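用了一个冬天的手持夹爪，聊聊我们包装间的真实感受

先说我是谁，免得大家以为是哪家请来写软文的。我在Bristport一个做日用品分拣和补货的小仓库上班，包装间和退货台两头跑，干了快八年。Enard这套手持夹爪是去年October（我们排班表上就这么写，懒得改了）到的，花的不是我的钱，是公司的钱，所以夸也好骂也好我都没什么负担。写这篇是因为群里老有人问“到底好不好用”“是不是来抢饭碗的”，一条条回太累了，干脆写长一点，一次说完。

东西是Dasuvo代理的，一箱2把，配充电底座、一包备用指垫、一把小内六角和一本薄薄的说明书。说明书我翻了两遍，中间讲保养那几页翻译得很怪，“请勿使夹爪感到疲劳”，我们组现在天天拿这句话开玩笑，谁想歇会儿就说自己是夹爪。

原理不复杂：人握着把手，手指一扣，前面两只夹臂合拢，镜头同时把夹的过程录下来。录下来的东西传回去，给后面那条Desjardins线上的机械臂学。也就是说，白天我们怎么拿货，以后机械臂就照着怎么拿货。所以它一半是工具，一半是老师用的教鞭，评测起来有点别扭，我只能从拿着它的人的角度讲。

手感

第一天最大的印象是重。其实上秤也没有多重，可是重量全在前头，手腕一直要往上抬着。头三天我右手小臂酸得拧不开水瓶盖，回家做饭都换左手颠锅（颠得一塌糊涂）。后来Thérèse Wong教我把手肘贴着肋骨，靠转腰去够东西，不要光伸胳膊，立刻就好多了！她是我们这一班最早上手的，动作特别顺，看她夹东西跟看人包饺子一样，不急不慢，一会儿一排就好了。

扳机的行程偏长，喜欢的人说好控制，我手小，扣到底的时候食指要往前够。要是有一档短行程的可以换就好了。把手的防滑纹路做得不错，戴薄手套也不打滑，戴厚手套就别想了，扳机缝会咬布。

声音很小，这点要表扬。以前我们试过一种气动的，一开一合噗嗤噗嗤，一个下午下来脑仁疼。这个只有一点点塑料碰塑料的咔嗒声，我可以一边干活一边听广播剧，一集接一集，时间过得飞快。

夹得住夹不住

这部分大家最关心。我按我们台上常走的货说，不搞什么实验室数据。

方盒子基本没有难度，牙膏盒、香皂盒、茶包盒，随便夹。软袋子就看运气，洗衣液补充装那种，夹中间会往两头鼓，夹封口的边又容易转。玻璃瓶我一开始不敢，练了几天以后胆子大了，瓶颈比瓶身好夹。

圆筒是我个人最花时间的一类。圆的东西两边只接触那么一小条，夹偏一点它就要转，一转标签就跑到背面去了，扫码枪对不上。外面再裹一层透明膜，又滑又反光，简直是双倍的麻烦。我的办法是先用眼睛找条码，把条码朝着自己，两片指垫一左一右贴着筒身最宽的地方，慢慢收，感觉到膜吃上劲了就停，千万别使蛮力，薄一点的筒会被捏扁。

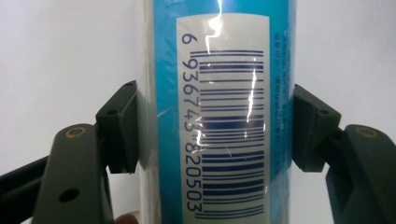

蓝色圆筒，带膜夹取，条码朝外。膜上的反光正好压在条码上。

条码反光这个问题我要多啰嗦几句。人拿在手里的时候，反光了就歪一下，再扫，根本不会过脑子。可是拿着夹爪，你会突然发现自己原来一天要歪那么多下手腕！录给机械臂学的时候，这些小动作都得清清楚楚地做出来，抬起来、偏一点、停一停、再扫。Thérèse说她现在买菜自助结账都会不由自主地放慢动作，后面排队的人直瞪她。

我自己的体会是，膜皱的地方最容易出亮斑，所以入库的时候如果有空，把膜皱得特别厉害的先挑到一边，后面会省心很多。灯也有关系，我们台子上方那根灯管原来正对着夹取区，往后挪了一截以后，扫码顺了不少。这个不花钱，建议大家都试试。

指垫

单独拿出来讲，因为这是我觉得设计得最用心、也最让人恼火的地方。

用心的是它的角度能自己跟着东西走一点，碰到圆的、斜的，会稍微偏过去贴住，不用你拿手腕去迁就。换起来也快，拧下来装上去，熟练了以后一杯茶还没凉就弄好了。恼火的是它吃灰。包装间纸屑多，一个上午下来垫子表面就蒙了一层，抓膜的时候明显发滑。说明书让用专用清洁布，我用湿毛巾拧干擦一下，效果没看出差别。还有，随箱那把小内六角太短了，我换过一次自己家里的长柄的，才算舒服。

备用垫子的价钱我就不写了，各地不一样，反正问过之后我们组长的表情不太好看。

电池和底座

充满电能撑一个整班还有富余，前提是中午放回底座歇一歇。底座的灯绿色是充满，橙色是在充，可是我们有位同事分不清这两个颜色，每次都要喊人来看。厂家以后要是能加个图案或者让灯闪一闪，对这样的人会友好很多。

底座背面有个排线口，很容易蹭到纸箱边，我们用魔术贴绑了一圈，再没出过事。

工作变成什么样了

好了，硬件讲完，讲人。我知道很多人是冲着这段来的。

先说数字。我们组现在每个人一个班要录300段夹取，一开始觉得天方夜谭，现在一般下午茶之前就录完了。到上个月底，系统里显示我个人被采用的有1643段，看到的时候还有点小得意，截了图发给我妈，我妈回我：“那给不给加钱？”

加了一点点。录制算技能津贴，一个班一结，数目不大，够我每周多喝几杯奶茶。争这个津贴花了不少力气，最早的说法是“顺便录一下”，可是拿着夹爪干活就是比空手慢，原来的件数指标却没有动，头两个星期大家都很狼狈，中午饭都是站着扒两口。后来班组开了两次会，把录制的时段单独划出来，那段时间不考核件数，气氛一下子就松了。如果你们公司也准备上这类东西，我真心劝一句：先把指标谈好再开箱。

再说饭碗。到目前为止我们这里没有人因为它走。夜班补货那条Desjardins线本来就招不满人，机械臂先从那边开始，上的是方盒子，圆筒和软袋暂时还是人来。原先夜班的两位转到了退货台，跟我一起，一位很高兴，终于能送孩子上学了；另一位不太高兴，夜班补贴没了，一个月差出来的钱是实打实的。我觉得这两种感受都得写上，光写前一个就不公道了。

以后呢？我不知道，问组长，组长也说不知道。每录一段圆筒，心里多少会想一下，等它学会了，我还站不站在这张台子前面。想归想，手上照样录。我们现在能争取的是让会录、会改、会看数据的人留在包装间里，不要全部从外面请。Thérèse已经开始学后台审核了，每天花一个钟头看片段，哪段能用、哪段要重来，由她来点。她看得比外面的人准，因为她知道那个筒为什么要先转半圈再放。我也报了下一期的名，有没有位置还得等通知。

有个变化我没料到：新人上手快了。以前带新人全靠嘴，“你这样，哎不是，这样”，现在把老员工的片段放慢给他看，拇指那边先贴还是食指那边先贴，一眼就明白。上一批进来的小姑娘，第二天夹玻璃瓶就比我当初稳，我嫉妒得不行。

也有让人不舒服的地方。镜头是朝着夹爪前面的，主要拍货，可是手指头时不时会入镜，说话的声音一开始也收进去了。我们聊八卦聊得正起劲，后来才晓得有录音，全体石化。现在声音已经关掉，书面写进了班组的约定里，片段留多久也写明了。这种事一定要问清楚，不要不好意思开口，问的时候最好几个人一起去。

跟空手比

常有人问我，那你自己愿意用吗？不录制的时候，我还是空手快，手指头能感觉到膜底下的纸筒是硬是软，夹爪给不了这个。但是有些活我反而愿意用它，比如退货里那种漏了洗洁精、黏糊糊的瓶子，夹起来直接放进槽里，手套都省一副。还有冬天刚从卸货口推进来的金属罐，冰得要命，夹爪不怕冷，真香！

至于家里有手工作坊、想买一把来玩的朋友，我觉得不用考虑，这东西没有后面那套系统就是一个很贵的夹子。

挑毛病清单（给厂家看的，希望真有人看）

扳机加短行程。
底座指示灯别光靠颜色。
内六角做长一点。
把手出个小号，我们组一半以上的人手都不大。
说明书请人重新翻一遍，不过“感到疲劳”那句可以留着。

打分的话，硬件我给四颗星，扣的那颗主要在扳机和指垫吃灰。至于“上了它以后的日子”，我暂时给三颗半，等津贴下一轮谈完再回来改。

1月20日补充：留言里有人问编号357的那款加宽指垫值不值得换。我们组刚领到一副，我只用了半个班，夹大罐子确实稳，夹细一点的筒两片垫子的边会先碰到一起，反而不好收。常走小件的话，先用原装的就行，等我多用几天再来更新。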